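Trorken Forum > Playroom and Toys > Play kitchens

Thread: Keep the blocks out of the play kitchen?

gwidmer
Posted July 26, 2021
We have a white play kitchen with a tile backsplash and a sink next to the cooktop. My son cooks with building blocks more than with the toy food. I put them back in the block bin every night and by breakfast they're on the stove again. Do you keep the sets separate or give up?
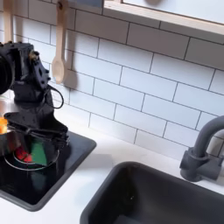
The kitchen gets used every day, so I don't want to make it less fun. I just want to find the blocks when his sister wants to build.

dougal_g
Separate bins, always. Our block set had 190 pieces and we were down 17 by October. Most were behind the kitchen.

mirkdale_mom
I disagree. A block is soup, bread, whatever they need that day. I took ours away once and my daughter quit playing with the stove for a week.
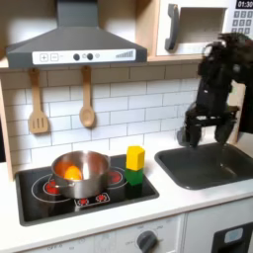 We settled on a small tub of 6 blocks that belongs to the kitchen. The rest stay on the shelf in the other room.

dougal_g
And that tub stays at 6? Ours would be empty by lunch.

mirkdale_mom
Most days. I check it when I put the pans away.

kwshek
Hang the spoons back up first, then pans, then blocks. My kids do it in that order now without being asked. I wouldn't use the sink for storage though, everything ends up in there and it never gets played with.

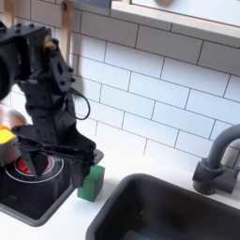

gwidmer
Do you wash the blocks along with the toy dishes?

kwshek
Only the plastic ones, in warm water with a little dish soap. Wooden ones get a damp cloth and then dry on a towel.

gwidmer
Thanks. I'll try the small tub.

dougal_g
Still say separate bins.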